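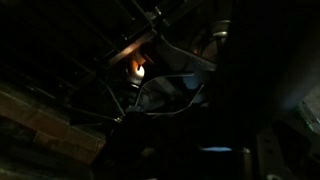
Wekach kitchen arm: frequently asked questions
Last updated 10 May 2023

What is Wekach?

Wekach is a home-built robot arm project. The arm works at an ordinary kitchen counter and gas stove, picking up light items and setting them down again. Parts are made and repaired at Vosach, a shared workshop, and the arm is then run in a home kitchen.

Is it a kit?

No. There is nothing to buy. The parts list and drawings are free to download, and you will need to change the base plate to suit your own counter.

How much did it cost?

The total so far is $3,471. That covers the arm, which was bought used, plus the gripper parts, cameras, cables and power supply. It does not cover workshop fees or the parts we broke. The arm was the largest single cost by a long way.

How long did the build take?

We started in September and had the arm moving a month later. The gripper took much longer. We are on version 4 now. The first two were too wide to get between a pot and the wall, and the third dropped anything with a smooth side.

Why are there cameras on the gripper?

A camera at the wrist shows what is between the fingers when the arm itself blocks the view from across the room. The drawback is that the gripper fills a good part of the picture, so check the view before you tighten the mount.

Does it work in low light?

Partly. The arm will go to a saved position in any light. Finding an object by camera is another matter. In a dim kitchen, pale items such as a white bowl or a light cloth are easier to pick out than dark ones on a dark counter. Metal pots give us the most trouble, as a reflection can be mistaken for an edge. If you are setting up for the first time, turn the lights on.
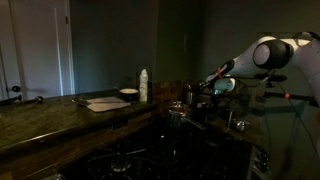
What software does it run?

Two programs. Myung handles the motion and keeps the list of saved positions. Dremis records the camera views and joint readings so a run can be played back later. Both run on one old desktop computer.

Does it cook?

No. We practice reaching over the stove with the burners off and the gas shut. Please do the same. The gripper parts are not rated for heat.

How do you deal with the cables?

Leave enough slack for the wrist to turn fully both ways, then move the arm by hand through its whole range before you power it up. Watch for any loop that could catch a stove grate or a control knob. Retie and repeat until it runs clear.

What speed should I use?

Start at 6 percent of full speed. We have never gone over 75 percent, and only with a clear counter.

Can I see it at the workshop?

The gripper bench at Vosach is open to members during normal hours. The arm stays in the kitchen and is not open to visitors.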